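# Visit report: Femham paper mill open day

Four of us from the bookbinding group took the early bus out to Femham in July for the mill's yearly open day. These are my notes for members who couldn't come, with a few things worth knowing before anyone orders from them.
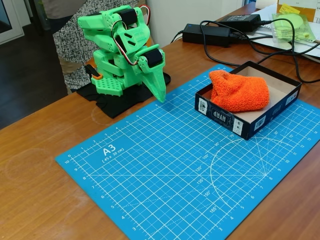

## Getting there

The mill is a 14 minute walk from the bus stop, mostly along the river. Parking is in the field across the road. Gates opened at 10 a.m. and there was already a line. Entry was free, but the tour needed a ticket from the table inside the gate, and the morning ones went fast. We got the 11:30.

## The tour

Our group had 12 people in it and took a little under an hour. It starts in the rag room, where cotton offcuts are sorted and trimmed. Buttons and seams come off by hand. The smell is like a wet towel that has been left in a bag.

From there you go down a metal staircase to the beaters. The older one, a Pekineo, was running a batch for a print shop, and it was too loud to hear the guide. She waited until we were in the vat room and went over it again there — longer beating gives a harder, crisper sheet, shorter beating a softer one. I had that backward for years.

The vat room was the best part. Two papermakers were working on a large mould and passing sheets to a third person, who laid them on felts. A full stack goes into the press and then upstairs to the drying loft. The loft holds up to 1,000 sheets. It was warm up there and we didn't stay long.

## Papers we looked at

The shop is in the old stable. They had open drawers and let you handle everything.

- **Roruvetti text**, cream. Folds cleanly with the grain and takes a crease well. Good for sewn sections.
- **Mohamedi cover**, gray and dark blue. Stiff. I would score it before folding.
- **Seconds bin**, mixed. Thin spots and uneven edges, half price. Fine for endpapers if you pick through it.

I bought Roruvetti offcuts and one sheet of the blue. Stock code 941 is the cream in the larger size, which wasn't on display. You have to ask at the counter.

## Other notes

Lunch was soup and rolls in a tent. It ran out by 1 p.m. — bring something.

The marbling demonstration was canceled and the afternoon tours were full by noon. Steps to the beaters and the loft are steep, and there is no elevator. The vat room and shop are on the ground floor.

Mail orders take three weeks in summer. Sheets are shipped flat unless you ask for a tube.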